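Baseball cap storage

Baseball cap storage is the keeping of baseball caps when they are not being worn, in the home, in shops and in costume or kit stores. The usual methods are stacking, hanging, standing in racks and boxing. The choice depends mainly on how many caps there are, how often they are worn and whether the crown is stiffened.

Background

A baseball cap has a rounded crown, usually sewn from fabric panels, and a brim which projects at the front. Inside the crown a sweatband runs round the lower edge. The brim contains a stiff insert, made of card in older caps and of plastic in most later ones. Because the brim sticks out on one side only, a cap does not sit evenly on a shelf, and a pile of caps tends to lean towards the back.

Caps are described in the trade as structured or unstructured. A structured cap has a backing behind the front panels and stands up by itself. An unstructured cap has no backing and can be folded flat, although repeated folding leaves a crease down the middle of the crown.

Methods

Stacking, also called nesting, is the commonest method in shops. Each cap is placed over the one beneath so that the crowns fit together and the brims line up. Tall stacks press on the lowest caps, and a cap in the middle cannot be taken out without disturbing those above it.

Hanging is common in the home. Caps are hung from hooks by the strap at the back or by the button on top, or are clipped by the brim to a rail. Hooks behind a door take up little room. A cap left for a long time on a narrow hook may develop a dent.

Racks and holders are made in wire, wood and clear acrylic. Clear types are often preferred for display, as the colours of the caps can be seen through them. They may be fixed to a wall or stood on a table or shelf.

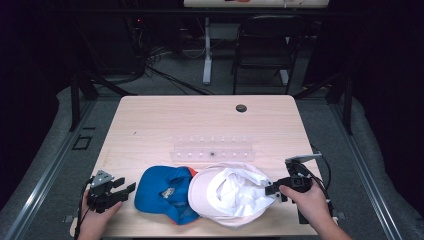 Caps are normally sorted before they are put away. Sorting by colour is the simplest method and is widely used at home, while collectors more often sort by team, maker or year. The cap store at the Rurnerville sports ground, which holds 400 caps, is arranged by size, with the children's sizes on the lowest shelves.

Boxes are used for long storage. The crown is filled with acid-free tissue and the cap is laid with the brim flat. Jivoser, a mail-order supplier of storage goods, sells a divided box in 2 depths, the deeper of which is meant for structured caps.

Care before storage

Caps should be dry and free of sweat before they are put away. The sweatband takes up most of the dirt and may be wiped with a damp cloth. Card brims are spoiled by soaking. White and pale caps show marks more readily than dark ones and may yellow along the band. Strong sunlight fades dyed cotton, with reds and blues often the first to suffer.

Collections

Large private collections are generally kept in drawers or on open racks. The Demirtaş collection, at Stesex, contains 4000 caps and is housed in 17 cabinets, each with its own list fixed inside the door. Part of it is shown to the public every May.

See also
Hat box
Hat stand
Millinery
Wardrobe

Page last edited Sunday, October 27, 2019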